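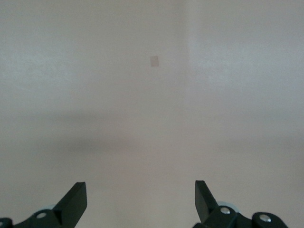
Is the Braren power meter really accurate to one percent?
So the box says. Braren has published no test data, and our two units disagreed by 29 watts on the same climb.

Does the Turley aero helmet save time?
Maybe in a solo time trial. We wouldn't pay $540 to find out.
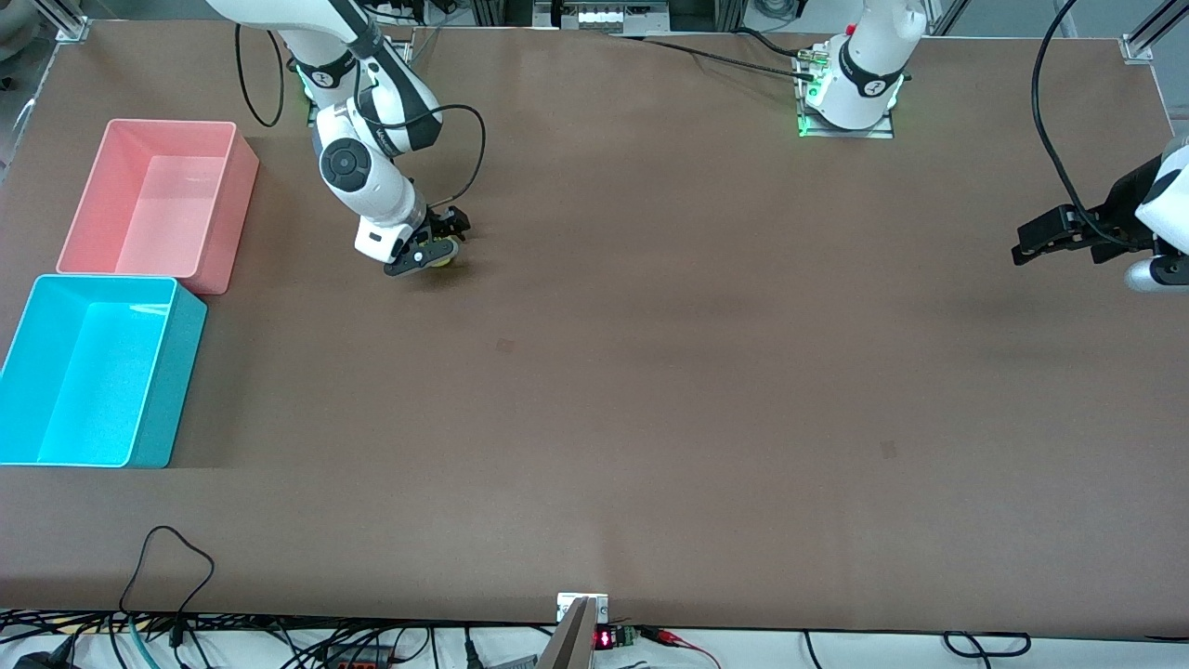

What does it cost to enter the Nuson stage race?
Entry is $199 per rider. Hotels and transfers are extra, whatever the "all in" banner suggests.

Can I get a refund?
Only before the end of March, and only as credit.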